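**Progress report to the Birkis Fund: automation of card packing at the Vaher site**
Reporting period ending June
Prepared by Réka Oláh, Operations, Varnen

## 1. Status

The second phase of the project is complete with one exception, described in section 4. Two robot stations are in daily use in the card packing room. A total of 392 staff hours were charged to the project in this period, most of them for training and for the trial shifts in which employees and robots worked side by side. Spending remains within the approved budget, and no change to the grant terms is requested.

## 2. Work carried out

The packing room assembles membership and sample card sets for commercial customers. Before the project, all sets were filled by hand. The task is light but repetitive, and the staff survey submitted with our application recorded sore thumbs and wrists as the most frequent complaint. Sliding a card into a tight plastic sleeve was named more often than any other single movement.

The robots have therefore been assigned to card handling first. Jacobus Mtshali, who leads the technical work, reports that picking up a single thin card and bringing it to the wallet at the right angle took longer to develop than any other step. The finger pads were changed twice during the period. Sleeves with a stiff welded edge are still slower to fill than the softer type, and the robots are set to stop and signal for help if a card meets resistance.
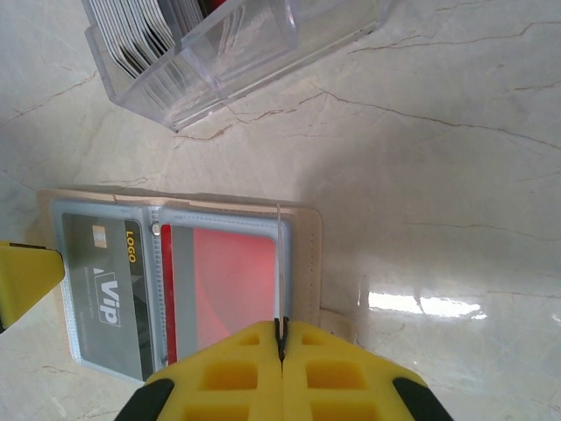 Employees continue to prepare the wallets, check the finished sets and pack them for shipping. Each station has one operator per shift, who may pause the robot at any time without giving a reason. This rule was requested by the staff and was adopted before the first trial shift.

## 3. Effects on staff

Sixteen employees work in the packing room. None has been dismissed or had hours reduced as a result of the project, in keeping with the commitment made to the Fund. Nine have completed operator training and are now paid at the higher grade. A further 2 are in training. The remaining employees have chosen to stay with checking and shipping for the present, and the offer of training remains open to them.

Csenge Kerekes, the staff representative, collected comments after the trial shifts. The main points were as follows:

- Hand strain is lower on days spent as an operator. Several employees asked for a regular rotation so that the benefit is shared.
- Waiting for the robot to finish a difficult sleeve is found tiring in its own way. Operators asked to be allowed to check finished sets during these waits.
- The stop signal was too loud for a small room.
- Conversation between work places has become harder because the stations are set apart from the main bench.

A rotation schedule was introduced in the final month of the period. The signal has been replaced by a light and a softer tone. Operators may now check sets while a station is running. The layout of the room has not been changed, and management will discuss it with Ms. Kerekes before the third station is ordered.

The supervisor's role has also changed more than our application foresaw. Bello Ekwueme now spends a large part of each morning deciding which orders suit the robots and which should be filled by hand. Short orders with mixed card types are still done by hand. We have asked him to write down the rules he uses so that the evening shift can apply them.

## 4. Delays

The link between the stations and the Vorkis order system is not finished. Order details are still typed in at each station, which has led to some entry errors. The errors were caught at the checking bench, but correcting them takes time that was meant to be saved. Jenő Vass has taken over this item and will report on it separately to the Fund's program officer.

## 5. Next period

Work will concentrate on the order system link, on the stiff-edged sleeves and on training for the evening shift. The staff survey will be repeated with the same questions, and the results will be supplied in full, including written comments where employees agree to share them. A decision on the third station will be made after those results have been reviewed.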